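Open day at Ashour: we need people to come and try the arms

Hi! I'm Senad Golob, I run the demonstration bench at Ashour, our little robotics workshop in Illunham, and I'm looking for people to take part in our open day this May. Not engineers (although you can come too, of course). I mean people who cook, fix bikes, teach second grade, sit at a desk all day, whatever it is you do. The table is already set up with the play fruit and this is what we'll be working on:

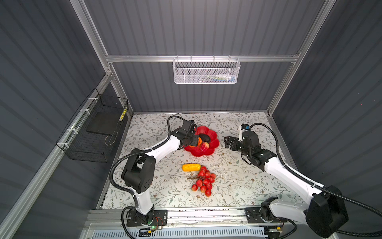
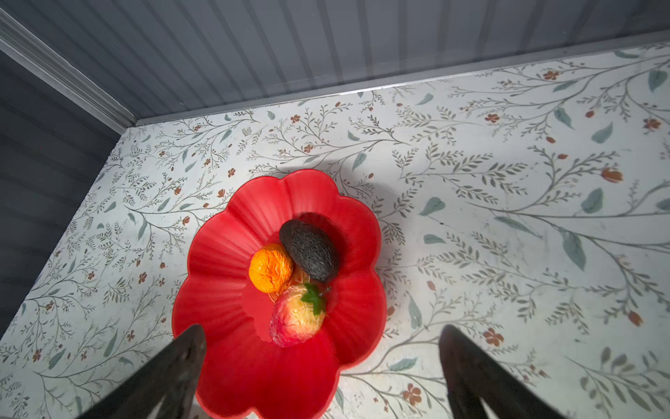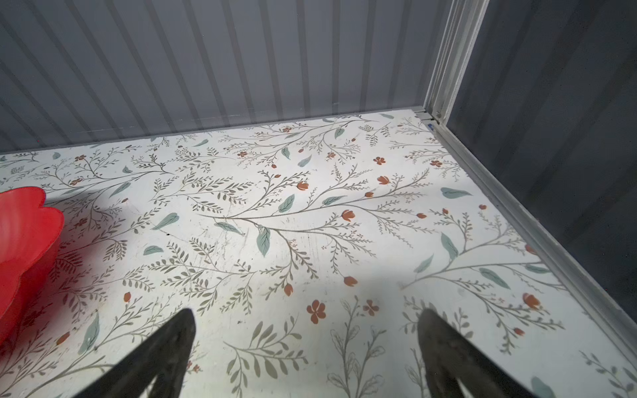
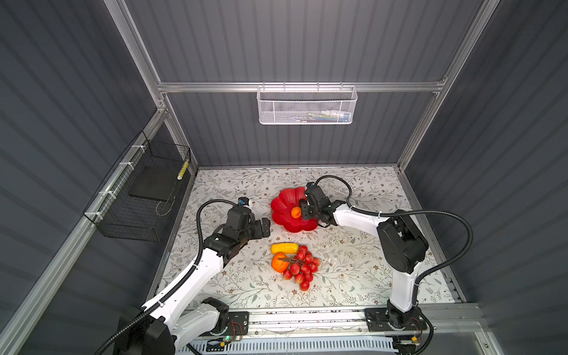

So, what would you be doing? You sit down at the controls, one of us talks you through the basics, and then you move toy food on and off a red plate with two arms. It sounds like nothing. My sister-in-law told me it sounded like a job for a toddler, and then she stayed on the controls right through lunch and wouldn't give up her seat!

We have 108 places over the day, in groups of 8. Last year we did this over in Trurnbridge with 82 places and the sign-up list ran to 161 names, which was lovely and also meant I spent an evening writing very apologetic emails. If you want in, please don't leave it till the last minute.

How your visit goes

You come in by the side door (the front one sticks), get a name tag and a coffee, and I give a short talk. Short for me, anyway. Then we do a demonstration with one of our own people on the controls, so you get a feel for the speed of it, and after that your group takes turns. Between turns you can ask us anything, look at the spare parts we'll have out on the side tables, or just watch the others, which I think is half the fun. Plan on two hours altogether. Groups start at 9:30 in the morning and the last one goes in at 4 in the afternoon.

Who I'm looking for

Anyone 16 or older. If you're under 18, bring a signed form from a parent, I'll send it with your confirmation. You don't need any experience at all. I would especially love to hear from left-handed people and from anyone over 60, because we hardly got either last time and I want to know if our controls feel right to you. You'll need to be able to use both hands for a few minutes at a stretch. The room is on the ground floor, the doors are wide, and the chair at the controls comes out if you use a wheelchair. If there's something else we should know about, just put it in your email and we'll work it out.

What you get

It's unpaid, I should say that plainly. You do get lunch from Putov down the street (if you've never had their spinach pie, there's your reason to sign up), your bus fare back if you keep the ticket, and a printout of your own times if you'd like one. At the end there's a one-page questionnaire. Please be blunt on it. Somebody last year wrote "the chair is awful" and we bought a new chair.

I'm also looking for two helpers

These are paid, for the whole day plus a training afternoon the week before. One of you would greet people and keep the groups moving, and the other would stand at the table with me, put the corn and the grapes and everything else back between turns, and press stop if I ask. It means a lot of standing and a lot of repeating yourself cheerfully. Students are welcome. I don't need a résumé, just a few lines about you and any time you've had to deal with a roomful of strangers.

How to sign up

Send an email to the open day address on our contact page with your name, your age if you're under 18, whether you'd like morning or afternoon, and anything you can't eat. Put "helper" in the subject line if it's the paid job you're after. I answer all of these myself, usually in the evening, so give me a couple of days before you decide I've forgotten you. If a friend wants to come with you, send one email with both names and I'll keep you in the same group.

Parking is behind the building. The spots by the fence belong to the dentist.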